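Kokard Paper Cups, Lime
Sold in sleeves of 40

I started stocking these after my sister-in-law's garden party, where the cups we'd bought in a hurry went soggy before the cake came out. I wanted something that could take a proper mug's worth of tea and still be pleasant to hold, and it took me most of October (and far too much squash) to settle on the Kokard.

They're the size I'd pick for children's parties, school fairs and office kitchens. The rim is rolled, so it's kind on the lips, and the colour stops at the rim -- inside they're white, so you can see how strong you've made your cordial!

Ronja Sjögren buys them for her Saturday craft club and uses them for paint water as well as juice. She tells me to warn you to keep the two well apart, so consider yourselves warned.

Hot drinks are fine, but if you like your coffee straight off the boil I'd double them up or go for the Vedon, the thicker cup further down the shop. Please don't microwave either of them.
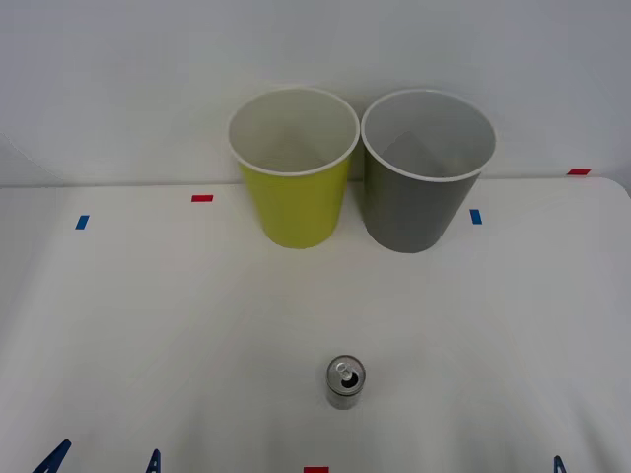 Kokard in lime, on the left

Price and delivery
One sleeve is 549p. Take 5 sleeves (that's 200 cups) and I'll post them free. Smaller orders go second class, and you can collect from me if you're nearby -- just ring first, I'm often out the back.

Lids are sold separately. The Kavton flat lid fits, the Kavton domed one doesn't, and I've had a few returned, so do check your basket before you pay.

Questions about big orders go to Korkor Agbenyega, who looks after the trade side and is much quicker at email than I am.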